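Closteo review: a season of cover letters and follow-ups later

Dec 22, 2018

I signed up for Closteo in April, when I was sending out applications every evening and losing track of who I'd written to. It's a job search tool with a template library bolted on (or maybe the other way around, I still can't decide), and I paid for the full plan after the free trial ran out.

The templates first, as that's what most people come for. The site says 1000 and I believe it, but a lot of them are the same letter with the job title swapped. I ended up saving 17. The thank-you notes are the best of the bunch – short, friendly, and they don't sound like a bank wrote them. The resignation letters are stiff. The salary ones are okay if you cut the first paragraph, which I did every single time.

The tracker is what kept me paying! You type in the company, the date and what you sent, and it nudges you when a follow-up is due. I logged 73 applications in there and the search never choked. I came over from Lema, which has a prettier calendar but made me fill in nine boxes before it would save anything. Drove me nuts.

Now the grumbles. Importing my old list from Erport was a mess, with every phone number landing in the notes field, and I spent a whole evening moving them back by hand. 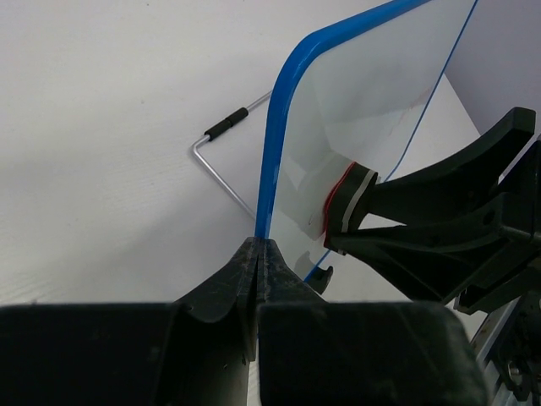
Support did answer, two days later, with a link to a help page I'd already read. The phone app also logs you out whenever it updates, so have your password handy.

Would I buy it again? Yeah, I think so, at least for a few months of serious looking. If you only need one cover letter, grab a free one from Billallow and save your money. I've canceled for now as I start a new job after the holidays, and the cancel button was right there in the settings, two clicks and done. My saved letters are still in the account too, so I can get at them if I ever need to go through all this again.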